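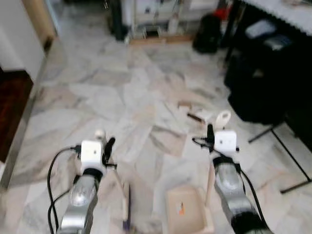
**Kendatent refurbishment – progress report to the Skumumau fund**
May 12, 2026
Reporting stage: 2 (floors, clearance and packing)

## Status

Work on the ground floor is on schedule. Stage 2 covers the marble tile floor, the removal of stored items from the rooms that open onto it, and the disposal of packing material. The floor work is finished apart from the joints along the north wall. Clearance is still open and is the main subject of this report.

Total floor area in scope is 195 square meters. All of it has been inspected. The tile is white and gray marble and was laid before the present lease, so no supplier records are available. Replacement tiles were matched by eye from the stock held at Goson.

## Floor

Tiles with edge damage were lifted and reset on new adhesive. Tiles with surface scratches only were left in place, as agreed at the end of stage 1. The joints were raked out and filled with a gray grout one shade darker than the old one. The lighter grout first specified showed marks within a week on the test strip by the stairs.

The floor is to be swept before every wash. The cleaning contractor, Tang, was washing first and sweeping second, and grit was being dragged across the polish. The order of work has been changed in the contract sheet. Small debris from unpacking still turns up on the tile between cleaning visits: scraps of cardboard, thin brown stick-like pieces, and whitish fragments of the kind that lie next to them. Each is minor, but hard fragments will scratch marble if they are caught under a box that is pushed along the floor. Boxes are therefore to be lifted.

Wet washing is limited to a neutral cleaner. The acid descaler found in the utility closet has been removed from the building.

## Clearance and packing

The stored items were sorted into keep, return and discard. The count at the close of the reporting period was as follows:

| Category | Items |
|---|---|
| Keep, packed and labeled | 68 |
| Return to Goson | 23 |
| Discard | not yet counted |

The discard group has not been counted item by item. It is mostly broken fittings and packaging, and the disposal firm charges by volume.

Low-sided open boxes are used for sorting on the floor. They hold less than the standard cartons, but the contents can be checked from above without unpacking, and small items do not get lost at the bottom. Once a box has been checked, the contents go into a closed carton. Old stickers on reused boxes have caused some confusion, as two cartons were sent to the wrong shelf on the strength of a label from an earlier delivery. Stickers on the outside are now covered with blank tape. Stickers on the inside are ignored.

Loose cardboard panels are stood upright at the side of the work area until there are enough to bundle. This keeps the walking route open and takes up little room. Bundles go out with the weekly collection. Panels must not be left flat on the tile, where they slide underfoot.

Small single items left on the floor after sorting remain a weak point. A loose plastic part or fitting has no obvious category and tends to be passed over until the room is otherwise finished. A tray for unmatched parts has been set up by the door and will be gone through at the end of the stage.

## Costs

Spending is within the approved amount for floors. Grout and adhesive came in under the estimate – the saving has been moved to disposal, where the first invoice was higher than planned. No additional funding is requested.

## Open points

- Joints along the north wall: awaiting a dry period, as the wall still reads damp at the base.
- Return of items to Goson: transport to be confirmed.
- Discard group: second collection to be booked.
- Door stops: the type originally specified marks the tile, and a softer one is on trial in the hallway.

## Next period

Stage 3 begins in July with shelving and lighting. The floor will be covered with protective board before any shelving is brought in, and the board will stay down until the last fixing is complete. A final inspection of the marble will be made when it is lifted, and the results will be attached to the stage 3 report.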